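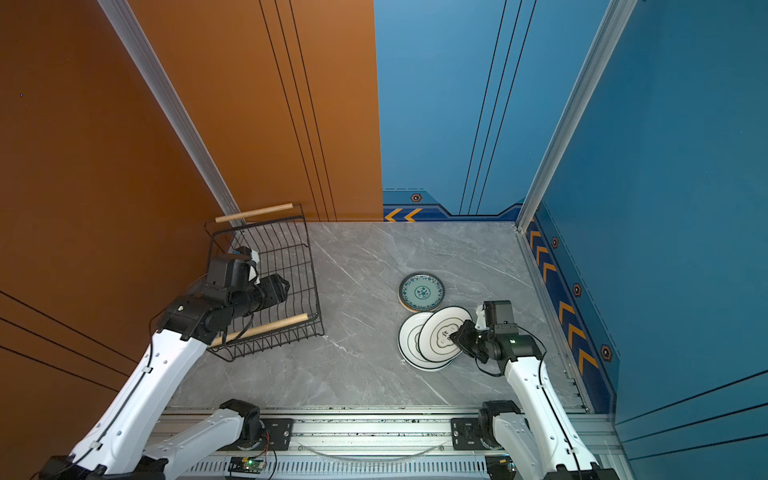 Kirsty Matheson

Workshop notebook, July, Tuesday

We use cookies to remember your settings. Accept / Manage

Search the notebook Go

Back on the shellac today, and I have to say it was lovely to have a whole morning at it with the door open and the radio going. The MacAulay writing box came out of its wrappings a little after nine and the lid looks better than I dared hope. There is still a dull patch near the lock where somebody once stood a cup or a vase, but the ring itself has faded to almost nothing, and from the far side of the bench I had to hunt for it.

Mixed a fresh jar from the Bemus flakes, because last month's batch had started to stay tacky (you know the way it drags at the pad and leaves those little ridges, horrible stuff). I used a 2 pound cut and strained it through an old cotton handkerchief. Evander, if you are reading this and wondering where the good funnel went, it is on the windowsill, and yes, I washed it in alcohol first.

Three thin coats on the lid, with a good long wait after each. I rubbed back with 400 paper before the last one, very lightly, and stayed well away from the edges after what happened with the Zovimdale tea caddy, which I am still sore about! The color has warmed up nicely. Under the lamp it is a shade redder than the sides, but in daylight the two sit together well enough that I am inclined to leave it alone and see how I feel tomorrow.

The inside is another story. The writing slope has lost a strip of veneer along the hinge side, and whoever patched it before me did so with something that looks a lot like floor filler. I got most of it out with a small chisel and some warm water and patience. There is a rough spot left in the groundwork that will want a touch of 60 grit on a block before I lay anything new over it. I have a piece of walnut put by from the Podov chair that may do, though the grain runs a bit livelier than the original.

Hinges are soaking. One screw sheared at the head, so I will have to drill it out, and I would be grateful if someone could order more of the small slotted brass ones, since the drawer is down to odds and ends.

Evander asked whether we should relined the pen tray in green or leave the bare wood. I would sooner leave it. The ink stains are rather handsome, and the family has always known it that way.

Still to do: drill out the screw, cut the walnut patch, wax the base, find the key.

Recent entries
Drawer runners and candle wax
Evander Dow on sharpening scrapers
The Podov chair, second glue-up
Hide glue in hot weather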